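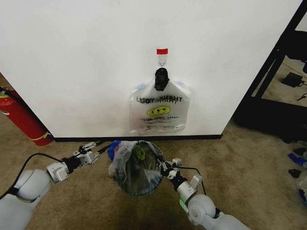 Clear plastic bag on an adhesive wall hook, wire-mesh waste basket below.

Does handing out bags with our position on them count as lobbying for a 501(c)(3)?

Posted by Impi Ojala

I handle the books for a small environmental nonprofit, a 501(c)(3) public charity. Our city council has a bill in front of it that would end the sale and distribution of thin plastic carryout bags. We support the bill and have said so on our website since May.

A board member wants to order 344 cloth bags from a printer called Tinik and hand them out at the farmers market. One side would have our logo. The other side would say "Support the bag bill — call your council member." A second board member says this is lobbying and we can't do it at all. A third says it's only lobbying if we meet with a council member in person, and that city bills don't count anyway, only state and federal ones.

We have not made the 501(h) election. Two of us are paid, one part time. The bag order would come out of general funds, no grant money. What I need to know is whether this is allowed, whether it has to be reported, and whether the cost of the bags is the only number I track or if staff hours go in too.

Ruotsalainen

You can't do it. Charities lose their exemption for politics. Just leave the second side blank.

Milagros Ñahui

The answer above mixes up two different rules. A 501(c)(3) is barred from taking part in a campaign for or against a candidate for office. That ban has no small-amount exception. Lobbying on legislation is a separate activity, and a public charity may do it within limits. (Private foundations are under stricter rules, but you say you're a public charity.)

On your board members' points:

City bills count. For federal tax purposes, "legislation" includes action by Congress, a state legislature, a city or county council, or a similar body, and also ballot measures.

No meeting is needed. Talking to a council member or council staff about a specific bill is direct lobbying. Asking the general public to contact them is grassroots lobbying. Your proposed wording refers to a specific bill, takes a side, and tells the reader to call. Under the 501(h) definitions that is grassroots lobbying with a call to action, and I would treat it as lobbying without the election too.

Whether you're within the limit depends on which test you're under. Without the election, the rule is that lobbying can't be a "substantial part" of your activities. There is no fixed percentage in the statute. The IRS can look at everything, including unpaid time, so an all-volunteer push can still matter. With the election, you get a dollar cap on a sliding scale based on your exempt purpose expenditures, and grassroots spending is capped at a quarter of the total. Time given by unpaid volunteers doesn't count against it. The election is made on Form 5768, which is short, and it applies to the whole tax year in which it's filed. Churches can't elect, but that doesn't sound like you.

Track staff time. Paid hours spent designing, ordering, and handing out the bags are lobbying costs, plus a fair share of overhead. The logo side doesn't make the bag half educational by default. There are allocation rules for mixed-purpose items, and a bag with one message on it is a poor case for using them. I'd book 100 percent of the cost as grassroots and move on.

Lobbying by a charity goes on Schedule C if you file Form 990 or 990-EZ. If you're small enough for the 990-N postcard there's no Schedule C, but keep the records anyway.

Last, check the city clerk's office. Many cities have their own lobbyist registration rules, and some of them cover paid staff or grassroots spending past a set amount. Those are separate from the IRS rules, and I can't tell you what yours says.

Tundier

Agree with Milagros on all of it. One thing to add about "call your council member": if any council member is up for reelection this cycle, don't name them on the bag and don't hand bags out at their events. An issue message that names a candidate close to an election can be read as campaign activity — and that's the rule with no allowance.

For time tracking we use a shared sheet with 2 columns, direct and grassroots, filled in at the end of each shift. It takes 10 minutes and our accountant has never asked for anything more.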